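From: Lahcen Radwan
To: Golcombe Walkers list
Date: May 28, 2026
Subject: Re: Coast path, where to sleep on night two?

Moataz Sqalli wrote:
> Has anyone stayed in Umevcombe lately? We're 17 this time and the
> hostel only takes 10. Also, is the hill out of Nerero as bad as
> people say?

Hi Moataz and all,

I stayed there in February, at the Belkadi guesthouse up behind the church. Nice people, big breakfasts, and they'll pack you a lunch if you ask the night before (ask for the cheese one!).

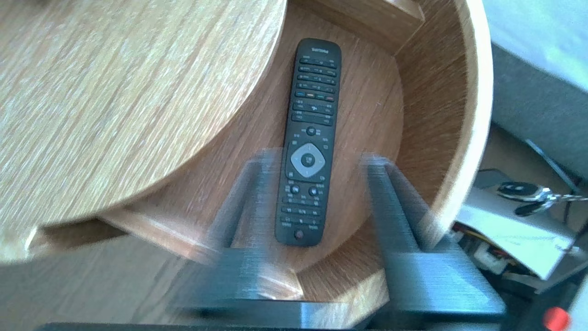 They could take the other seven of you, I think, but call them soon. They never answered my emails and picked up the phone right away.

As for the hill, yes, it's a slog. You climb over 800 feet before the first bench and the mud was awful when I did it. I'd start early and take the lane by the farm instead of the steps. It's longer but so much kinder on the knees.
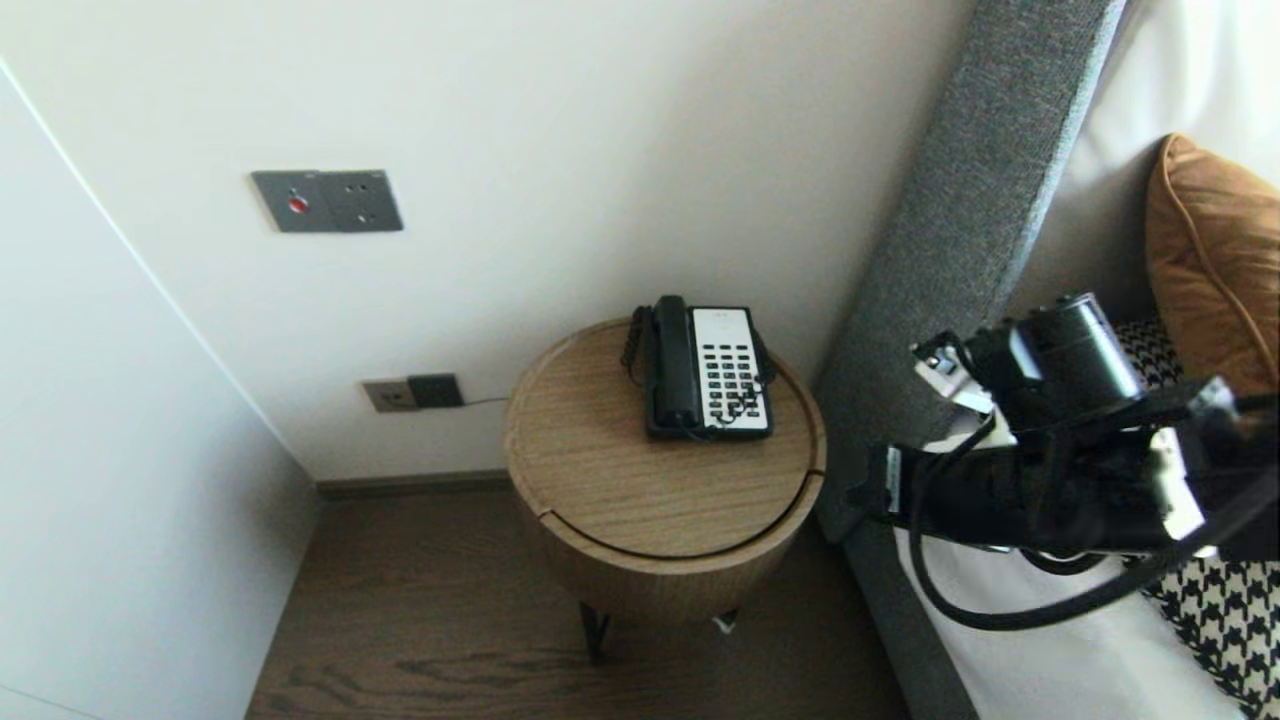 One more thing, the ferry at the end only takes cash and the last one leaves before supper. I missed it and had to walk back around by the bridge, grumbling the whole way.

I'd skip the big map too. The little fold-out one shows the new stile and the big one doesn't. 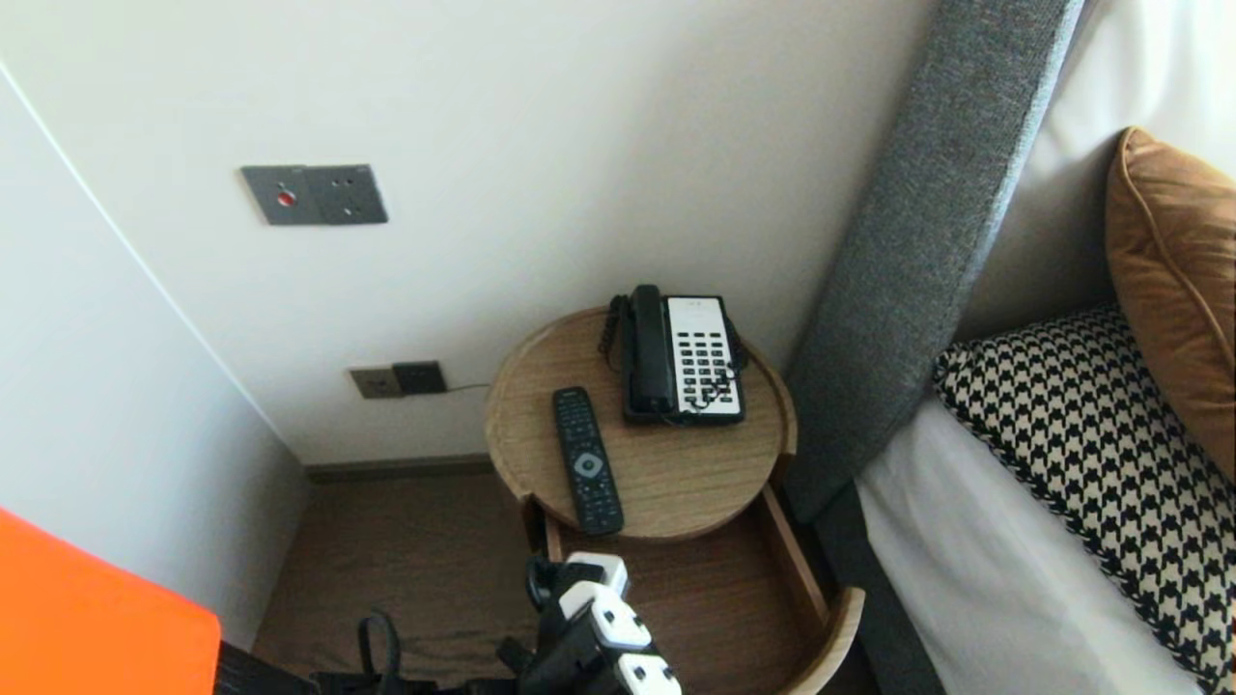 Bedside table, Umevcombe

Are dogs coming this year? Mine would love it.

Lahcen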